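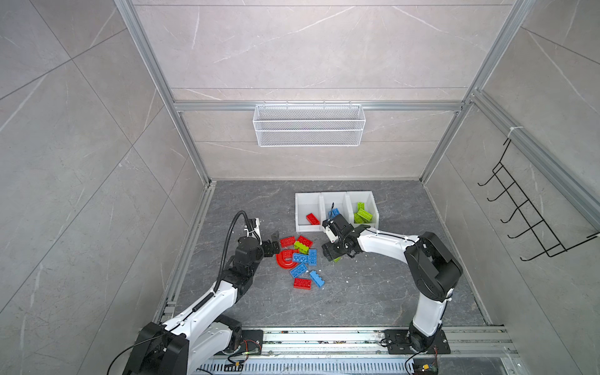 I have never believed in sorting toy bricks by colour. It photographs well, it makes you feel like a person in charge of things, and then a child wants a wheel and you have no idea whether the wheel is under red or black. So when three separate people told me to get a sorting bin I dug my heels in, as I do, and put it off from November until now.

Well, I gave in. It's February 2022, it's dark by teatime and there are only so many evenings you can spend fishing bricks out from under the sofa.

What I went for is the plain white plastic sort with three compartments in a row. Red on the left, blue in the middle, green on the right. No lid, no labels, no clever drawers. I looked at the Omex one with the stacking trays and the Riviere one that is supposed to go with your shelving, and I couldn't see what either of them did that an open box doesn't. Somebody on the Triltville parents' board swears by hers and says she keeps 4000 small bricks in it. Good for her. Ours are the big chunky ones and there are nowhere near that many.

My doubts, for what they're worth.

Three compartments means three colours. The day a yellow one arrives as a birthday present the whole system falls over. I asked in the shop at Flultholm what people do about that and was told they buy a second bin. Of course they do.

Then there are the odd shapes. We've got a red curved arch, a half-round thing, and I still don't know where it belongs. By colour it goes in with the red bricks. By any sensible way of building, you want it with the other arches, if you have others. At the moment it lies about on the floor with the reds and blues that haven't been put away, and I step round it.

And the greens always get done first. I can't explain this. There'll be a nice little heap of lime green on the right, one lonely red on the left, one blue in the middle, and the rest in a pile in front of the bin as if getting it that close ought to count.

I will say one thing in its favour. Because the front pile is only ever a few bricks, it doesn't look like a job. Tipping out the old sack looked like a job. I've cleared up a few times without noticing I'd started, and I resent that slightly.

The hanging storage is another matter. I was also talked into a wire mesh basket, white, the kind that hooks over a bar, and a black rack with five hooks on it. Both are up. Both are empty. You can't hang a brick on a hook, and a basket at that height is no use to anyone who is three. I suppose hats.

I'll give the bin until the summer. If the arch has found a home by then I might come round to it.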